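Reading the Grain: Notes for Session 4 (Table Tops)
13 April 2018 | posted by the course instructor
3 comments | 20 shares

Okay, so last session we got as far as growth rings and I ran out of time, as I always do. Pick up your notes at "why does one board look striped and the next one look like a contour map?" and carry on from there.

A tree is a stack of cones. That's the picture I want in your head. Every year it puts on a new layer, thin at the top and wider at the base, and when you run a saw down the length of the log you slice through all those layers at once. Go through them close to flat (plain sawn) and the layers open out into big arches and loops. Go through them close to square (quarter sawn) and you get straight lines running side by side. Most of what you'll meet in a real house is somewhere between the two, and very often one board does both, with arches in the middle and straight lines out at the side.

The word you'll hear for the arches is cathedral. I like it – it's one of the few trade words that looks like what it means. When the trunk had a bend in it the cathedrals go wobbly and you get waves, and those are the tops I would drive a long way for!
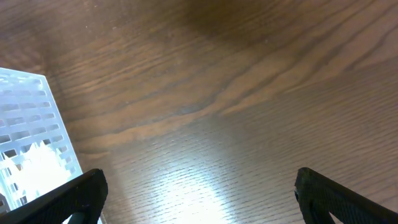
So when you sit down in front of a top, start with the dark bands. Put a finger on one and follow it. Does it curve back toward you, or run off to one side? Where do the lines crowd together, and where do they spread out? On a curvy top you can often find one strong dark band near the middle with paler wood on both sides of it, and once you've found that, the rest of the pattern hangs off it and drawing it gets a lot easier. Then go looking for the tight, straight part. Sketch both in your notebook, on the same page please, so you can compare them.

Now, light. I can't say this enough. A finish with a bit of sheen will throw a bright patch back at you from a window or a lamp, and inside that patch the color goes almost completely. Beginners write "pale wood" in their notes and they're wrong, it's the same brown as the rest! But don't just move away from the glare, use it. Get your eye down low and look into the bright part and you'll see the texture you couldn't see before, all the short little lines of the pores and whatever the finish has done on top of them. Any dust will show up too, mostly over the dark wood, so wipe before you decide you've found a flaw. (I once spent most of a morning worrying about a speck.)

My order of work for looking, which you're welcome to steal:

Wipe with a soft dry cloth, along the grain.
Look from straight overhead for the pattern.
Look from low down for the surface.
Turn the table, or walk around it, and do it all again.

The turning matters more than you'd think. Some stripes swap places as you move, dark going light and light going dark, and if you only look from one chair you'll miss it completely.

A few words on sheen, as somebody asked. Satin is the middle one, between matte and gloss, and it's what I'd pick for a table people eat at. It hides small scratches better than gloss does. If you're freshening up an old top, don't scrub at it with whatever grit is in the drawer. 100 is for taking an old finish off, and you won't need it this month. 2000 is for the very last rub on a hard finish. The Tident pads in the supply cupboard are fine for in between, and the tin of Indedow wax is for the sample boards only, so please leave the lid on.

For next time: pick a table you live with and give it 20 minutes. Draw the main lines, mark where the light falls, and write down the time of day. Then go back to it in the evening under a lamp and draw it again on the facing page. I don't mind if the drawing is terrible (mine are).

The June visit to the Forkden yard is still on, with closed shoes for everyone, and bring the Peng sample cards back with you if you've borrowed a set.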